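Why I'd rather my robot tidied up than showed off

I've been meaning to write this since October, when a visitor to our workshop asked when the arms were going to do something impressive. I said they were putting paint things away. He looked at me as if I'd said they were growing cress.

But I think putting things away is the impressive bit! Backflips are lovely, and so is a robot pouring a latte for the cameras, but my problem at home has never been a shortage of backflips. It's the kitchen drawer. It's lids. If a machine can cope with a thin plastic lid that somebody has left any old how, I'll happily let it into my house, and if it can't I don't much care how well it dances.
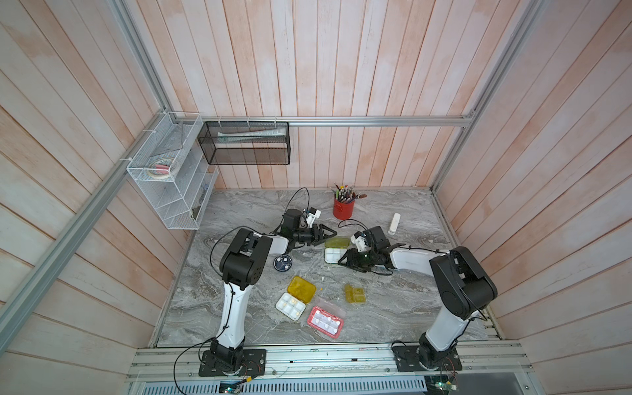
Anathi Mkhize and I argue about this every time we're in together. She says a home build should start with blocks, nice square ones, and only move on when the arms never miss. I see her point, and blocks did get us through the first few weeks, when half our trouble was cables. The trouble is that you get very good at blocks. We logged 282 tries with them and I could have watched the last 60 with my eyes shut, whereas the first evening with paint boxes taught us more than the lot - mainly that our idea of a gentle squeeze was nothing of the kind.

Hinges are the thing. A box with a hinged lid is really two objects that have agreed to stay together, and you hold one half while the other goes wherever it fancies. We do it without thinking (try it one-handed with a cup of tea in the other and you'll start thinking). For two arms it means one has to keep still while the other gets on with the job, and keeping still on purpose is harder to program than I'd ever have guessed.

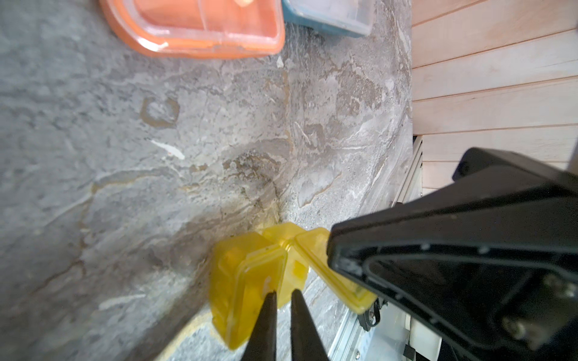

Kanaan Shared Workshop - Robot Arms Club

Thijs Dekker reckons I'm making a virtue of being skint, and he may be right. We're not going to beat anybody with a proper lab on speed. What we do have is clutter, any amount of it, and I'd argue that's worth more than a faster motor. A clean bench with one object in the middle tells you how the arm does on a clean bench. My bench at home hasn't looked like that since I bought it.

So my plea to other hobby builders is to use your own mess. Old palettes, crusty lids, the tub you can never get open. Put it in front of the arms before you feel ready, and write down the failures as carefully as the good runs. Anathi still wants her blocks back, by the way, and we've settled on one evening a month for them.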